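Snack drawer, end of January

29 Jan 2025. Quick one, got a train to catch.

So I'm trying to quit buying lunch out. Georges Srour at work put me up to it, he did the math on his own and came up with 494 for November, which made me feel sick because I eat out more than he does. Sandwich, coffee, the cookie by the register. Always the cookie.

New rule is I bring something from home and keep a snack drawer for the 4 o'clock slump. Soup mostly. Lentil, then lentil again. Found a decent flask at Geddes in Aveldale, lid sticks a bit but it dosen't leak in my bag so far.

Snack drawer is the fun part. Small stuff only, single packets, nothing I can eat the whole of by accident. Almonds, rice crackers, whatever looks good at the grocery on Sinalmont.

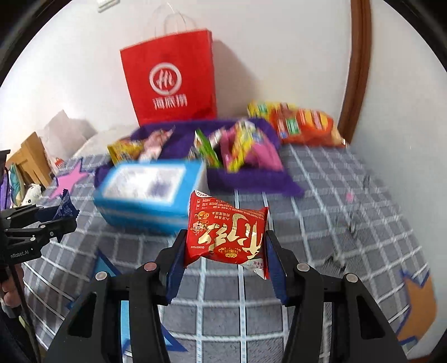 Little red packet, gold writing.

Can't read most of the labels on the import shelf and I like it that way. Had one that was way hotter than I expected, drank a pint of water over the sink. Would buy again.

Not counting calories btw, tried that, got to 1,000 by noon and quit. Just counting lunches. 6 brought from home so far. Missed one, forgot the flask on the counter, came home to warm-ish soup and ate it for dinner standing up.

Next up is bread if I can find teh time. Anyone got a no knead one that works in a small oven?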